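Ticket 1066
Queue: Branirham site, building services
Subject: Meeting room booking panel shows wrong time, bookings drop off
Status: Closed
Opened by: Delia Zapata
Assigned to: Urs Lehner

Description
The booking panel outside the upstairs meeting room is one hour behind. Bookings made in the calendar show up on the panel, then vanish at the start of the meeting. The panel goes green and someone else walks in. Started in January after the Kendlow update. The panel downstairs is fine.

08:40 Urs Lehner
Restarted panel from the admin page. Clock correct for a few minutes, then back to one hour behind. Firmware matches the downstairs unit. Ruled out firmware for now.

09:15 Urs Lehner
Compared settings on both panels. Time zone is the same. Time server is not: downstairs points to the site server, upstairs points to an old address left over from the Derkava install. That address still answers, and the time it gives is wrong. Changed it to the site server and saved.

09:30 Urs Lehner
Clock correct and holding. Bookings still drop. Panel log shows "no check-in, released" at the start time of each meeting. Grace period on this panel is set to 0. Downstairs it is set to 10. Either the update reset it or it was never set -- the change history doesn't go back far enough to tell.

10:05 Urs Lehner
Set grace period to 10. Made 2 test bookings. First one held. Second one was released on time even though I had tapped Check In. Tapping near the bottom edge of the screen does nothing on most tries. Touch calibration run twice, no change.

11:20 Urs Lehner
Took the bezel off and reseated the ribbon cable. The Check In button now responds on every tap. Bezel back on. Leaving the ticket open until the afternoon bookings have gone through. 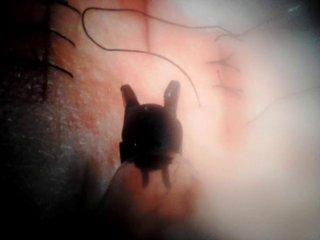 13:10 Heidrun Riedl
Please check the grace period on the other panels before closing. The one by the loading dock released my booking last week and I put it down to user error. I was standing in front of it at the time and had not tapped anything, so it may be the same setting.

13:45 Urs Lehner
Checked. Loading dock panel was also at 0 and also on the old time server. Both changed. The remaining panels are correct.

15:50 Urs Lehner
All 4 afternoon bookings upstairs held and ended on time. Asked Gion Hollenstein to shut down the old time server once he has confirmed that the door controllers don't use it. That work has its own ticket.

16:05 Delia Zapata
Working here. OK to close.

Resolution: time server address corrected, check-in grace period set to 10 minutes, ribbon cable reseated (upstairs panel only).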